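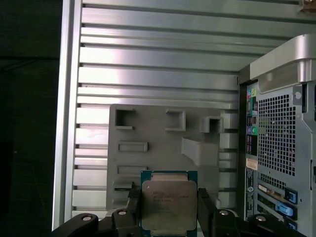

Old office computers: what we learned in our first repair month

In April our small repair group in Vikport opened its doors for the second time, and I was asked to write some lines about it. We received 41 machines from the offices that moved out of the Clamenance building. Most of them were desktop towers, a few were laptops with tired batteries.

Meriem Ezzat made the list of what came in and what each machine needed. I recommend her method to every group that starts with this work – one sheet of paper per computer, taped to the side, and no repair without a line on the sheet. Before, we lost many evenings because two people tested the same memory.

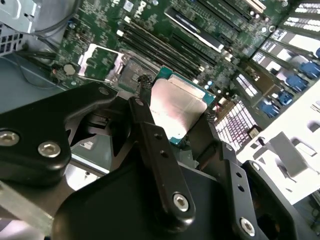
Used parts are the reason why our costs stay low. When a tower has a dead power supply and nobody wants to pay for a new one, we keep the memory, the drives and the fans for other machines. A processor with its flat silver lid and thin green border is also worth keeping, but please write the model on the bag before you put it in the drawer. We have now a drawer with 12 bags that say only "good", and I am responsible for three of them.

The school in Grgić Street will take 21 computers before the summer. They asked for quiet ones, so we are changing old fans first. If you have a screen with a working cable at home, we still need these more than anything else. Bring it in the evening, when the side door is open, and ask for Meriem.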